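The Runner-Up Who Got the Keys

August 11, 2019

I have a weakness for small elections. National ones come with panels and maps and a man in a tie walking through a virtual parliament. Small ones come with a folding table and a box that used to hold printer paper. When my cousin mentioned in May that Listuneck was about to choose a new town council, I booked a bus and told my family I was visiting my cousin.

Listuneck has a council of seven. Before the vote, three seats belonged to the Mellero list, two to the Vivik list and two to people who describe themselves as independent and vote with Mellero on everything except parking. Mellero and Vivik are neighborhoods. If you grew up on the wrong side of the river you can live in Listuneck until you die and still be voting for the other people's roundabout.

The big question this time was the ferry landing. Mellero wanted it rebuilt. Vivik wanted it rebuilt too, forty yards upstream. I read both programs on the bus and had to check the cover twice to see which one I was holding.

Then Seija Juntunen, who had run the Mellero list since before my cousin had children, lost her own seat to Urho Nieminen by 61 votes. Her list still won the most seats. So the largest group had no leader, and the man who had beaten her had one colleague who wasn't speaking to him over something to do with a boathouse.

What followed took eleven weeks. I only saw the first of them in person, but my cousin kept me posted with the kind of messages people usually send from hospitals. Talks had started. Talks had stopped. Ulla Valtonen had been seen getting into a car with Nieminen. It was his car, it was raining, and this kept the bakery busy for two days.

The local paper printed a chart of possible majorities. I'm fond of those charts because they treat everybody as a number that can be added to another number. Valtonen plus Nieminen plus the two independents made four, and four is a majority, and the chart had no column for the boathouse.

In the end the job of council chair went to Kadri Lapiņa, who had come in seventh out of seven with 143 votes and had, by her own account, stood to make up the list. Everyone could live with her. She spoke for under a minute, thanked the clerk, and moved that the ferry landing be sent out for a study. It passed unanimously. My cousin says the study will cost more than the landing.

I know people who find this sort of thing depressing. Nassoro Biwott, who taught me everything I know about counting votes and a fair amount about losing them, used to say that a council nobody is thrilled with will at least read its own minutes. I'm less sure. I do think Lapiņa will be chair for the next 60 years, and I've already asked my cousin about the sofa bed for the next one.
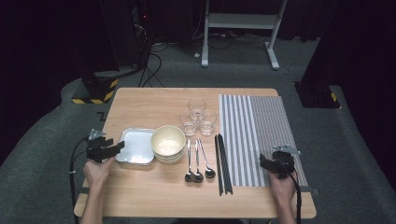 Recent posts

The Raju bypass, again
Why I read the footnotes in party programs
Turnout and the weather: a grudge
Two mayors, one parking space
What the bus to Listuneck taught me about buses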